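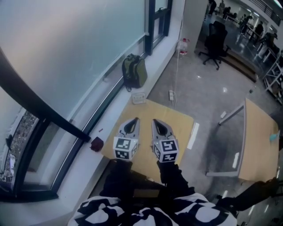
Table at the big window, frosted pane on the left.

Inger Bjarnason
June 3, 2026

Notes on putting a work table next to a large window. I moved this one in the spring and have been measuring light on it since then. Thread.

Starting position was against the inside wall. Overhead light only, one fixture, slightly behind whoever was standing at the table. Reading at the center of the tabletop: 214 lux. Enough for sorting paper. Poor for anything with small parts, and your own shadow falls right on the work.

Current position, same meter, same spot on the tabletop, ceiling light off, overcast, midday: 1,473 lux. The meter is a cheap one and I would not defend the last digit. The ratio is what I care about.

The frosted glass matters more than the size of the window. Clear glass gives you a bright patch with a hard edge, and the patch travels across the table all morning. You end up chasing it. Frosted glass spreads the light, so the near and far halves of the top read much closer together.

It doesn't stop reflection. A pale top with any sheen will still go bright along the edges if you look toward the window. Moving your head a little fixes it. So does a matte finish, which I should have used.

On finish: the top got 3 coats of a satin water-based clear. Satin was a compromise for wiping it down. Sotiris Tzavaras told me to use dead flat and put up with the marks. He was right about the glare. I still prefer being able to wipe it.

Orientation. I stand with the window on my left. I'm right-handed, so the shadow of the working hand falls away from the work. If you are left-handed, reverse it. Facing the window straight on is pleasant for ten minutes and tiring after that.

Gap. Do not push the table hard against the window wall. Leave enough room to get a cloth down there. Anything small that rolls off the back edge will otherwise stay until you move the table again. I've moved it twice for the same pencil.

Check how your window opens before choosing a spot. Obvious, and I got it wrong in the last room, where an inward-opening sash swept across a third of the table. We kept it shut all of August.

Condensation. Cold months only. Water collects at the bottom of the pane and runs onto the ledge. Keep paper off the ledge and off the corner of the table nearest the glass. Bare end grain at a table corner will take up water and go gray, so seal it properly. I did the corners separately with a small brush.

Fading. Light wood yellows or darkens in daylight depending on species and finish. Anything left in one place will leave an outline. I rotate the table end for end every few months so it changes evenly. I have no comparison data yet, only the intention.

Leveling. The floor is gray and looks flat. It isn't. One leg needed a shim, which I cut from packing card and replaced with a plastic one after the card compressed. Check with a level in both directions and again along the diagonal.

Height. For standing work I want the top a little below elbow height. For writing, a little above that. One fixed table can't do both, so choose the task you do more. I chose standing.

Reply to Aparecida Magalhães, who asked about evening use: the window is no help after dark and you're back to the ceiling fixture. I clamp a lamp to the edge opposite the window, head 50 cm above the top. Any lower and it makes a bright circle with nothing useful outside it.

Reply to Bjartur Bundgaard: no, I haven't tried film on clear glass. Inger at the other end of the thread (me) would like to see readings if you do. Same spot, same meter, before and after, cloud cover noted.

Still to do: matte recoat, felt under the feet, readings at all four corners through a full day. I'll add the numbers under this post.

Contact | © 2026 Inger Bjarnason | Back to top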